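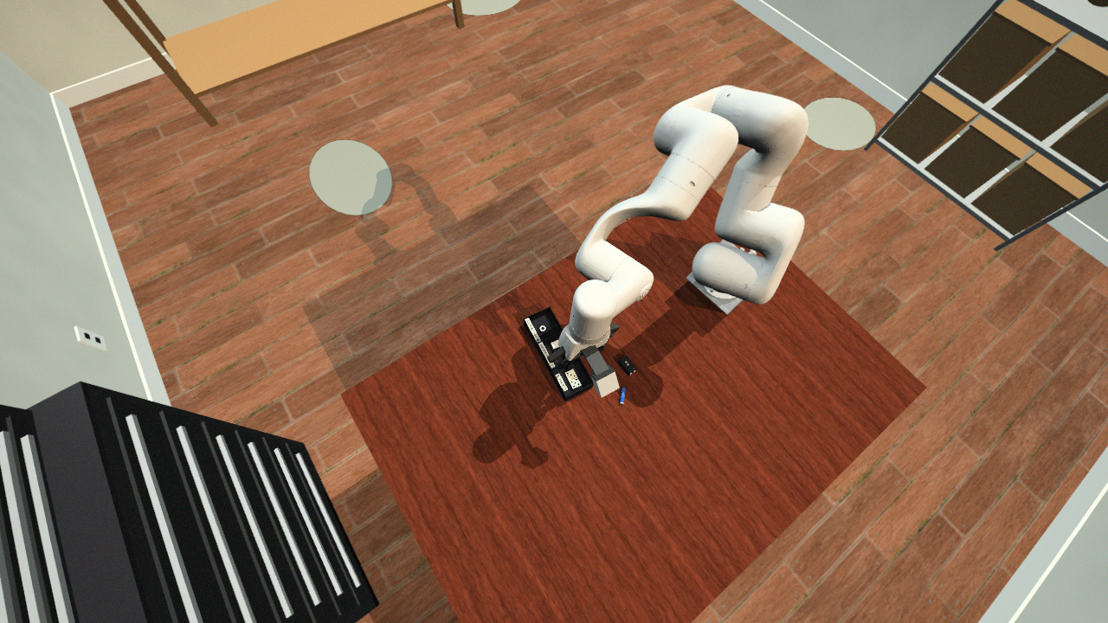 The Trulimside bench, February update

I run the kitting area at Wasow, so this page is mostly me going on about trays. We pack small parts into trays, the trays go next door to assembly, and for years every part of that was done by hand (mine included, I started on the evening shift). Since December we've been getting one bench ready for an arm, and people keep stopping me in the hallway to ask how it's going, so I'm putting it all in one place!

White arm, black tray, reddish-brown table. We do all our layout on screen first and I've gotten very attached to it. You can move a table a foot to the left and no one has to find a pallet jack. The long tray sits at an angle under the gripper, with a couple of little loose pieces off to the right of it, one black and one bright blue.

We argued for two weeks over where the tray should go. I wanted it square to the table because that's how I'd do it, and one of the packers pointed out that I have a waist and the arm doesn't. Fair enough.

The gripper is the part everyone has opinions on. Big parts are easy. The small ones are where we all had our doubts, and I still have a few.

What's changing for us

Filling trays is the job that wrecks your neck. A full order used to be 216 trays, and by the last 50 you'd be leaning on the table with one elbow and hating everybody. I don't think a single person on my team is going to miss that, and I asked all of them, twice.

What they will miss is the talking. Two people at a bench chat all day, and one person looking after an arm doesn't have anyone across from them. So we've asked for the new bench to face the other packers and not the wall, and Myung, who are doing our installation, redrew the floor for it without any fuss – thank you, Myung!

There are seven of us on days and it's staying seven. That was the first question at the meeting and I'm glad it got a straight answer. The jobs do shift, though. Two people are learning to set up and restart the cell, and the rest of us will do more checking and more of the odd orders that come in with a sticky note on them. The pay grade for the setup job is still being worked out and I'm not going to pretend otherwise. I've been nagging.

Training is in the Wivero room upstairs, 19 hours a person, spread over a few weeks so we don't fall behind on orders. I've done mine. I was slow at it! The first afternoon I kept reaching for the mouse when I needed the keyboard, and I drove the arm on the screen straight through the table. The younger ones were very kind (they laughed for ages).

Next open session is 11th February, right after lunch. Come up even if you're in shipping or the office, bring your coffee, have a go. If you've got a part that always gives you trouble, put it in an envelope with the part number on it and leave it on my desk. I've got a pile already and I want more.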